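Does the Polleo bus still stop at the Kemppainen ferry dock?

Posted by mudflat_annie
Hi all! My sister is flying in this September and I told her the 5 bus from Polleo runs straight to the dock (it did when I moved here). Now the trip planner has me changing at Sestis Junction and walking the last bit with suitcases. Did they move the stop for the light rail work, or is the planner just wrong again?

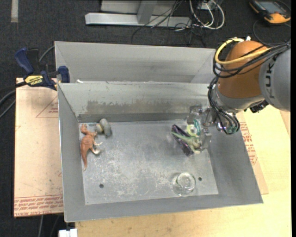 Also, can she still pay the driver in cash? She won't have a transit card yet.

tobler
They moved it when the Zullus Street station work started. Take the 5 to Sestis Junction, cross to bay C and get the 157. It goes right to the ferry gate, no walking. I do it with a stroller all the time and it's fine! The planner only shows the 157 if you turn on "limited service," which drives me nuts. Last one leaves the junction at 7:40 p.m.

gus in the hills
just get a cab

Renata P.
Cash is OK on the 157 but bring exact change, I've lost a few bucks that way. The ticket machine at Sestis Junction sells day passes too, if it's working.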